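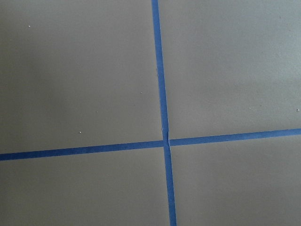
I have wanted to see the inside of a milk bank ever since I donated to one, and last week I finally got my chance. The Medrano Milk Bank opened its doors for an afternoon, and I signed up the minute the notice went out. If you have ever pumped at four in the morning and wondered where those little bags go, this is for you!

Print this page
E-mail this page to a friend

The tour starts in the intake room, where the coolers arrive. Each donor gets a number, and every bag is checked against it before it goes into one of the chest freezers. Our group went in a few at a time, in paper gowns and hair covers, and I loved every minute of it. The staff answered everything, including my long list about freezer burn (fine, as long as the bag is sealed) and about milk that smells soapy after thawing (also fine, and very common).

Next door the milk is thawed, pooled and poured into small glass bottles. They use a pasteurizer they call the Flama, and it does one batch at a time in a covered water bath. A sample from every batch goes to the lab, and the bottles wait until the result is back. Last year the bank had 432 donors. I was one of them, so of course I stood a little taller when I heard that.

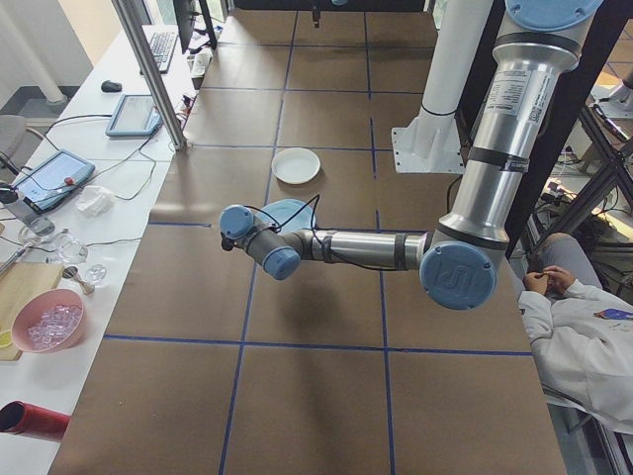
Medrano, 18 Oct 2021 - The second half of the afternoon was talks, and I had planned to skip one and get coffee. I'm so glad I stayed. A lactation nurse from the Hokier Birth Center talked about the first two days after a cesarean, when milk can be slow to come in, and how donor milk can fill the gap while a mother keeps nursing or pumping. She was warm and practical and took questions for nearly an hour.

Most of the bank's milk goes to babies born early. The unit at Dristov takes the largest share, and the bank sends a delivery there 2 times a week. They told us that a very small baby may need only a few teaspoons in a day, so one good pumping session goes a long, long way.

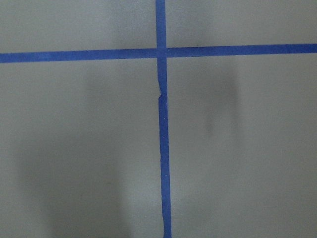 A few notes if you'd like to go. The tour is free, but you have to sign up ahead. Babies in slings are welcome everywhere except the bottling room, and there is a quiet room with comfortable chairs for nursing. Parking is tight - I ended up walking nine blocks. The next open afternoon is in December, and they are hoping to sign up new donors then. Screening is a phone call, a form and a blood test, and the bank pays for the test.

Print this page
E-mail this page to a friend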